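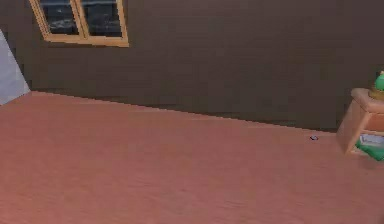
Why does the Nirano planner keep asking for a new goal after it already has a valid path?

The goal checker was comparing against the raw pose from perception, and that pose shifts a little every cycle, so the planner saw a new goal each time and threw out its path.

29 Nov 2024

Added a deadband of 5 cm on the goal pose, set in the planner config. Replans on the bedroom map dropped from 47 to 2 for the same seed. Path length unchanged.

Salamatu's branch has the pose filter as well. I have not merged it, want to see the deadband alone first. Full Jumo batch is queued, 1,717 episodes.

Still open: the log prints goal age in ticks and Nnamdi's plots read it as seconds. Binta is changing the plots. Leave the log format alone until January.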